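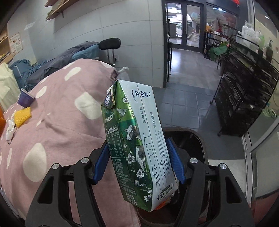
作者：塔季扬娜·托特（Tatiana Tóth），阿娜蒂·莱科塔（Anathi Lekota），诺伯特·巴科什（Norbert Bakos）
收稿日期：2019年11月29日

图1 盒装有机纯牛奶，饮料纸盒类包装

3 小区厨余收集与就地堆肥的运行

3.1 试点范围与收集方式

试点设在Mumcombe的Londance住宅区，共517户，全部为多层公寓，没有独立庭院。选择这一小区出于两方面的考虑。其一，楼栋之间有一块原作停车用的硬化地面，可以放置堆肥设备而不占用绿地；其二，小区屋顶已有成片种植箱，每年春季需要外购基质和有机肥，成品堆肥有明确的去处。前一节讨论的几处郊区案例多由住户在自家院内堆肥，管理责任清楚，产品也由住户自用。公寓小区不具备这些条件，收集、处理和使用三个环节由不同的人承担，任何一个环节的偏差都会传到下一个环节。

每户领取一只带盖小桶和一卷纸质内袋。住户将厨余装袋后投入楼下的集中桶，集中桶每周清运2次。投放口设有机械锁，住户凭卡开启，卡片只用于开锁，不记录个人投放量。这一点在住户会上讨论较久。最初的方案由Wimalis提供称重模块，可以把每次投放的重量对应到具体住户，并据此发放奖励。部分住户表示不愿意让厨余数据与门牌号关联，最终只保留了整桶称重，由Wimalis系统在清运时记录每只集中桶的净重。由此带来的限制是，本文无法比较不同家庭之间的参与程度，只能在楼栋层面讨论。

3.2 堆肥设备与操作流程

厨余在小区内的封闭滚筒中完成第一阶段发酵，随后移入通风堆垛后熟。滚筒由Ó Dubhghaill公司安装并负责检修，日常操作由一名兼职操作员完成。操作员的主要工作包括：开袋检查并拣出杂质，加入木屑调节含水率，记录进料重量和滚筒中段温度，以及定期取样观察颜色与气味。检查台设在滚筒进料口一侧，台面高度按操作员站立作业调整过一次，原先的高度需要长时间弯腰。

木屑来自市政修剪枝条，粉碎后堆放在棚内。供应在夏季较为充足，入秋以后一度中断。中断期间曾以撕碎的瓦楞纸板代替木屑，纸板吸水快，但受潮后容易结块，滚筒出料端出现过堵塞。清理堵塞需要停机，集中桶内的厨余因此延后处理，气味投诉也集中在这段时间。恢复使用木屑后，操作流程中增加了一条：棚内存量低于标记线时即联系供应方，不再等到用完。

进料的碳氮比没有逐批测定。操作员依据手感和外观判断，握紧后能成团、松手后缓慢散开即视为合适。我们在现场抽取样品送检，结果大体与操作员的判断一致，但雨天投放量较大的批次往往偏湿，仅凭外观容易低估。后续若条件允许，应在进料口加装简易的含水率探头。

3.3 杂质的类型与来源

杂质是影响成品质量的主要因素。拣出的杂质按材料分为塑料薄膜、硬质塑料、金属、玻璃、复合包装和其他六类。前四类的来源较为明确，多数是住户倾倒剩余食物时一并带入的。塑料薄膜最难处理，进入滚筒后被撕成碎片，筛分时会随细料通过，只能在进料前拣出。

复合包装的情况有所不同。这一类中最常见的是饮料纸盒，图1所示的盒装牛奶即属于这种包装形式。饮料纸盒通常由纸板与聚乙烯复合而成，常温产品一般还带有铝箔层。纸板部分可以降解，塑料和铝箔则残留在堆肥中。访谈显示，把纸盒投入厨余桶的住户多数并非随意丢弃。他们认为纸盒属于纸制品，而宣传单上写明“可投放纸巾、纸袋”，据此推断纸盒同样可以投放。也有住户提到，盒内残留的饮料有气味，放进干垃圾箱会招虫，投入厨余桶看上去更合理。

这一误解与宣传材料的措辞直接相关。试点开始时发放的单页以材料名称分类，“纸”一栏下没有列出例外。九月修订后的版本改为按物品列举，饮料纸盒单独成行，注明应倒空、冲洗、压扁后投入回收箱。单页的尺寸也从折页改为可以贴在橱柜门内侧的单张。修订之后，操作员的拣出记录中复合包装明显减少，塑料薄膜则没有明显变化。我们倾向于认为，复合包装的减少主要来自说明文字的修改，但同一时期小区还更换了回收箱，箱体位置比原先更靠近楼门，两项变化的作用无法分开。

包装上的环保标识也可能影响判断。受访住户中有人把“有机”字样理解为包装本身可以堆肥。有机标识针对的是食品的生产方式，与包装材料的可堆肥性无关，两者在日常用语中却容易混淆。中文里“有机垃圾”与“有机食品”共用同一个词，英文材料中的organic一词也有同样的问题。修订版单页因此统一使用“厨余”，避免再出现“有机物”一词。类似的混淆还见于标有“可生物降解”的塑料袋，这类袋子在工业堆肥条件下能否完全分解取决于具体材料和停留时间，小区滚筒的停留时间较短，操作中一律按塑料薄膜处理。

3.4 成品堆肥的使用

后熟完成的堆肥经筛分后装袋，每袋容量多达50升，由屋顶种植小组领取。小组负责人厄尔坦·莫里亚蒂（Ultan Moriarty）对施用方式作了记录，内容包括种植箱编号、作物、施用日期和混合比例。多数种植箱将堆肥与旧基质混合后使用，未出现明显的烧苗。有2只种植箱直接以堆肥作为表层基质，播种的生菜出苗不齐，补种后恢复正常。送检结果显示该批堆肥的电导率偏高，可能与厨余中的盐分有关。此后领取说明中写明，播种用途须先与旧基质混合，或施用后浇透水并放置一段时间。

种植小组对成品的意见主要集中在两点。一是筛分不够细，堆肥中残留的木屑块在浅种植箱中占据根系空间，也影响条播。二是仍能见到细小的塑料碎片。碎片的数量不足以影响作物生长，但小组成员普遍不愿意把含有塑料的材料施入种植食用作物的箱体。部分堆肥因此转用于小区边缘的灌木带。从物质平衡的角度看，这部分堆肥仍然得到了利用，从试点最初设定的目标看，则未能替代外购基质。两种评价方式给出的结论不同，第5节将分别讨论。

冬季的需求明显低于产出。种植箱在低温季节停用，滚筒仍照常出料，后熟棚的空间很快占满。现阶段的做法是将后熟时间延长到春季，堆垛加盖透气布，减少雨水淋入。延长后熟对稳定性有利，但占地增加，操作员翻堆的工作量也随之上升。与邻近小区共用棚库的方案正在协商，尚未形成协议。

3.5 人员与费用

兼职操作员的工时是运行费用中最大的一项，其中拣杂所占时间又最长。杂质减少不仅改善成品质量，也直接减少工时。设备检修费用按年支付，含耗材更换，不含因误投硬物造成的损坏。试点期间滚筒拨片曾因一件金属餐具受损，更换费用由小区公共经费支付，此后检查台上方增设了一盏灯，并配备了手持磁铁。

阿尔芙·麦乔拉（Ailbhe Mac Giolla）整理的住户访谈表明，住户对费用的关注少于对气味和清运时间的关注。清运安排在清晨，临近集中桶的低层住户反映桶盖开合声较大。更换带缓冲条的桶盖后，同类反映减少。清运时间本身没有调整，原因是清运车须在早高峰之前离开小区内部道路。访谈提纲及编码方式见附录。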